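What the small cards teach a robot hand
March 25, 2022

When I asked Krešimir Begović if a machine can tidy a family home today, he took some time before he answered. He works at Vudari, where a group of 5 people studies household chores, and he does not like big promises.

"A floor, yes, it can clean a floor," he said. "But to put away a children's game is still a hard chore. Every part is thin, it turns on a hinge, and there is a neighbour standing very close to it."
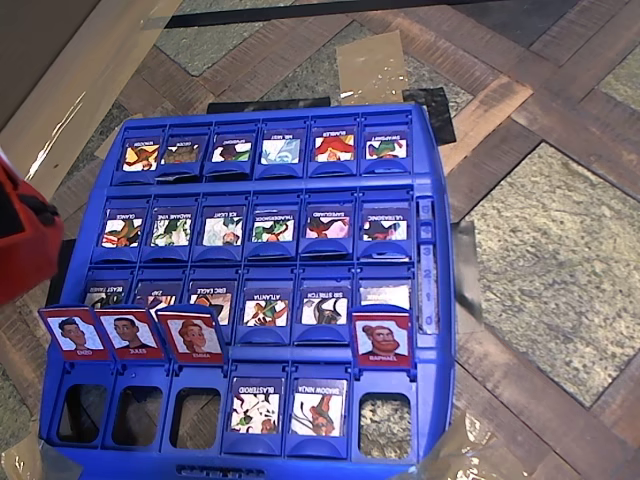 The reason he likes this kind of task, he told me, is that it has a clear end. A card stands or it lies flat. With folding a shirt, two people can argue for a long time if the result is good enough. I asked him if it is not a strange choice when most families would prefer help with the dishes.

"The dishes need the same fingers," he answered. "If you push a small card and the next one moves also, I do not want you near my glasses."

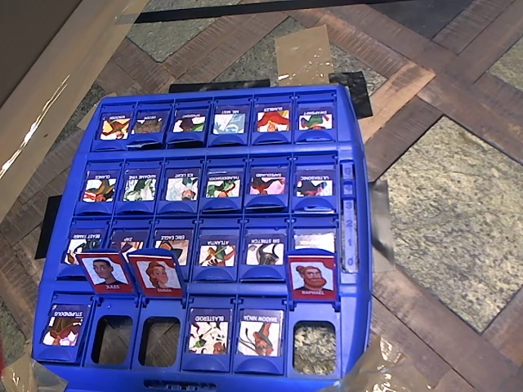
Emma, Raphael and the superheroes share one board.

His colleague Jingyi Jiang keeps the records. Since October the group has written down 1489 attempts at chores of this size, and she reads the bad ones first. Glossy surfaces are a trouble, she explained, for a reflection can hide the edge which the machine must find. Tape and clear plastic are no better. A person moves the head a little and sees the edge again — the machine must be taught to do this.

I wanted to know what a shop could buy now. Begović said that moving closed boxes of one size is possible, and he would advise it to a shop owner. Filling a shelf with mixed toys he would not advise. 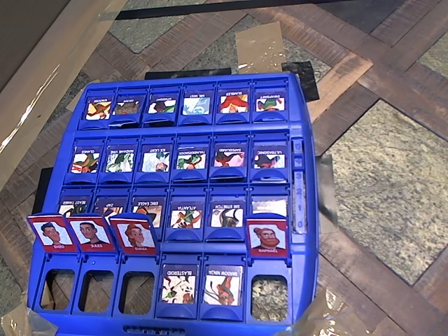 Dela Agyeman is less patient on this point. A shop does not need perfect fingers, she told me, it needs a machine that stops when it is unsure and calls a person, and such a machine would already save the staff much walking in the evening. Begović agreed with the first half. About the walking he had doubts, because somebody must come each time the machine calls.

He gave me his own measure before we finished. He wants 3 different homes, with no furniture moved before the visit, and a game put back in its box in each of them.

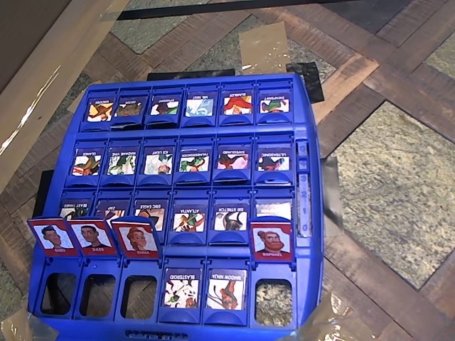 When will it come to our homes?

"I say 5 years for simple tidying, and my wife says I said the same before," Begović told me. Jingyi Jiang did not want to give a number. She would like first to see a full week of attempts without a person's hand helping — then she will talk about years.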